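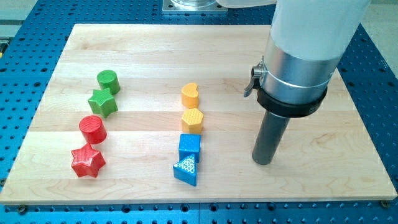
Shape blocks are small solid pieces, usually made of wood or plastic, whose top and bottom faces have the outline of a simple figure such as a circle, star, heart or square. They are used in sorting, matching and early counting play. Most sets come in several colors, with each shape repeated in more than one color, so that the same pieces can be grouped either way.

Form

Nearly all shape blocks are prisms. The outline is carried straight up from the base to the top, and the piece stands flat on a table without rolling. The round block is properly a cylinder, though makers often list it as a "circle." Star blocks normally have five points. Heart blocks have two rounded lobes and a single point, and are the only common piece with just one line of symmetry, so a child has to turn them the right way to fit a matching hole. A cylinder fits its hole at any rotation, and a five-pointed star fits at five.

The top face may be smooth or textured. Texture gives some grip and cuts down glare under bright light. On molded plastic pieces the sides are often glossier than the top.

Color

Red, yellow, green and blue are the usual colors. Older wooden sets were stained or painted, and the paint tended to chip first at the points of the stars. In plastic sets the color generally runs through the whole piece.

Sorting

A set with two properties can be sorted by shape, by color, or by both at once. Sorting by both is commonly laid out as a grid or in columns, with one color following another and the shapes repeating in the same order within each color. Misaki Ishida, in her handbook Blocks on the Table, calls this a "double row" and recommends starting with two shapes and two colors before adding a third of either. Wichai Nuchit prefers to begin with color alone and leave shape for later.

A plain board in a light wood is often used as a work surface. It marks off the area for the activity, and strong colors show up well against it.

Manufacture

The Andreadis workshop made wooden shape blocks by sawing long shaped rods into slices. Its first catalog listed 13 shapes, among them a crescent and a cross that were later dropped. Prilenetti took over the designs and changed to molded plastic, selling them in tubs of 344 pieces for schools and in smaller boxes for homes. The Firow series, drawn by Tetsuya Hayashi, has thicker pieces and blunter star points.

See also: Shape sorter; Pattern blocks; Pegboard

Last updated 30th May

This site uses cookies to remember your settings. By continuing to browse, you accept their use.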